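Tanine Clear Oil for Maple, Birch and Beech
17 oz can, $44.00
4 oz tester, see drop-down
Sold by Mwakalinga Finishes. In stock, ships ground only.

Let's start with the price, which is high. We held off carrying Tanine for a long time on account of it, and also because the label says things like "feeds the wood." Wood in a finished board is dead and doesn't eat. If you can get past the label, what's in the can is a decent drying oil with a little hard wax in it and very little color. The low color is the only reason we stock it. If you are finishing walnut or cherry, buy something cheaper. You want the warm tone on those woods and you won't see what you paid for.

What it is for
Pale hardwood that you want to keep pale. Shelf fronts, toy trays, play boards, drawer sides, small tables that don't see much water. It goes over bare wood and it goes over most water-based dye and milk paint once those have fully dried, so a plain board and painted parts can get the same topcoat.

What it is not for
Outdoor furniture. Bathroom counters. Floors, whatever the brochure says. Anything that already has polyurethane on it, where the oil will sit on top and stay sticky until you wipe it off in disgust.

Coverage
The maker claims 300 square feet to the large can. We would like to meet the person who got that. Maybe on sealed glass. On bare maple the first coat soaks in unevenly, end grain drinks it, and you will come nowhere near the claim. Buy the tester, do your own scrap, and work it out from there before you order a second can. We don't take back opened cans.

"Non-yellowing"
Also on the label. Less yellow than boiled linseed, yes, by a lot. Zulema Riquelme, who runs our sample shelf, oiled a strip of hard maple in January and left half of it under cardboard in the front window. The open half is already a shade warmer. Maple does that by itself in sunlight, finish or no finish, so we can't tell you how much of the change to blame on the oil. Neither can the maker, as far as we could find out. If you need dead white maple forever, look at a water-based clear coat and accept the plastic feel.

"Food safe" and "toy safe"
We get asked about this more than anything else. The maker says safe for both once cured. It gave us a one-page sheet saying so and a phone number that rings a long time. We have no reason to think the claim is false, and we also haven't seen a test report for a child's toy, so we don't repeat it in our own name. If you sell toys, you are responsible for your own testing and this page won't help you. The word doing the work is "cured," and dry to the touch is a different thing. Give it the full cure time on the can, then a few more days if the room is cold.

How to put it on
Sand evenly. Don't go too fine, because a polished surface takes less oil and you'll get patches.
Vacuum, then wipe with a dry cloth. Skip the tack cloth.
Stir from the bottom. The wax settles and looks like dirt.
Wipe on a thin coat. Thinner than that.
Wait as long as the can tells you, then rub off everything that will come off. Most complaints we hear are from people who left it on thick because it looked nice wet.
Second coat the next day. A third coat is mostly good for the people selling oil.

On painted or dyed parts, try one first. Reds are the worst for coming up on the rag, and once there is red on the rag it will go onto your pale board too. Use a separate rag for the board and do the board first.

Rags
Oily rags can heat up and catch fire by themselves. Lay them flat outdoors to dry, or soak them in water and put them in a metal can with a lid. Please don't skim this part.

Compared with the others we sell
Skikinov Paste Wax: cheaper, smells better, easy to fix. Wears off anything that gets handled and shows water rings by dinner time. Fine for a display piece.
Indeck Water Clear: stays the palest and dries fastest. Raises the grain, so you sand again. Feels like a coating because it is one. If it chips you are starting over.
Tanine Clear Oil: in between on color, best feel in the hand, easiest to patch later. Costs too much.

If you already own the Indeck and like it, keep using it. The difference across a room is small.

Storage
The can skins over once opened. The maker sells a gas spray to prevent this. Squeezing the leftover oil into a smaller jar with no air space does the same job for nothing. Strain out any skin before you use it and don't try to stir it back in.

Shipping and returns
Ground shipping to the lower states only. Unopened cans can come back within the usual window, and you pay the return freight. Dented cans we replace if the lid seal is broken. If it's only ugly, the oil inside is fine.

Price and stock checked April 10, 2020.
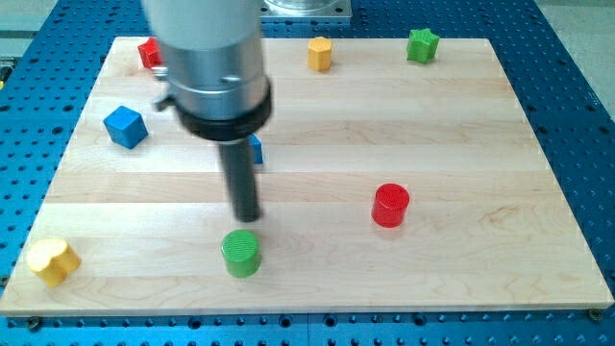
Sizes and options
4 oz tester, clear
17 oz can, clear
The satin and matte versions are discontinued. We compared them on scrap and couldn't tell one from the other.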